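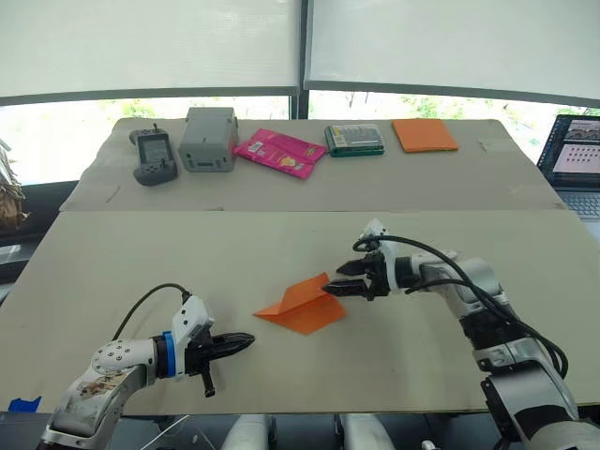 *By the Virncombe user guide team. Saturday, July 18, 2026*

## 4. Setting up the shared label printer

This section is for the Stollex 714 label printer. Please finish section 3 (unpacking) before you start.

1. Put the printer on a flat table. Leave a free space of 60 mm behind it for the cable.
2. Open the top cover with both hands and insert the label roll. The labels must come out from under the roll, with the printed side up.
3. Close the cover until you hear a click.
4. Connect the power cable first, then the network cable.
5. Press the Feed button one time. One blank label should come out.

**Caution:** Do not pull the label out by hand while the green light is blinking - this can damage the cutter.

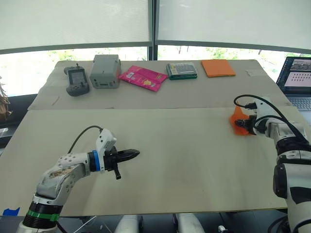 6. On your computer, open Tornarum and choose **Devices > Add printer**.
7. Select "Stollex 714" from the list and type the code 186.
8. Set the label width to 33 mm and click **Save**.
9. Print a test label. If the text is too far to the left, repeat step 8 and check the width again.

**Note:** Rolls from Yip also fit, but they have a thicker core. Remove the gray spacer before you insert them, and keep it in the cover pocket.

If the printer is not in the list, turn it off, wait one minute and begin again from step 4.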